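Home | Blog | Projects | Reading list | Contact

Teaching by hand, part two

So, back to the Clekar grippers! Quite a few of you asked how we get from a person waving two plastic claws about to a robot that can put a cup on a shelf, and I promised a proper answer.

The short version is that no robot is needed while we collect. You hold a gripper in each hand, do the job the way you'd normally do it, and the cameras record what the fingers did and where they were. The blocky black-and-white markers let us work out where one gripper is compared with the other (very handy when both hands are working on the same thing). Later the Soltell arms learn from those recordings.

By November we had 323 recordings of the shelf task, and I'd done far too many of them myself — my forearms can confirm this.
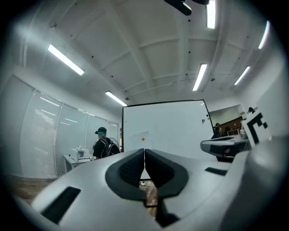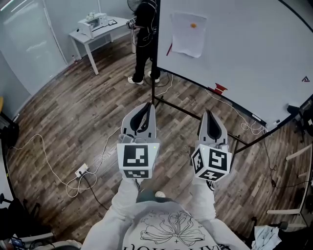

Soft fingertips up close, then a pair of grippers with their marker cubes.

What we found

We trained two versions. One saw only the view from each gripper, the other also got the view from the head. I was sure the second would win easily, because more to look at ought to help, right? On the shelf task they were nearly level. On the folding task, where one hand has to wait for the other, the head view made a big difference: 30 good folds out of 37 tries, against 19 without it.

I don't fully know why yet. My guess is that each gripper loses sight of its partner once the cloth is lifted, and the model then has to bluff. Urrutia, our older tracking code, also drops the markers when the hands tilt too far, so some of the gap may be down to that. I'm swapping it for Trustero next and running the whole lot again (same cloth, same table, same slightly sore arms).

If you've tried something similar with softer fingertips, do write in, I'd love to compare notes!

Contact | Copyright, all posts by the author | Back to top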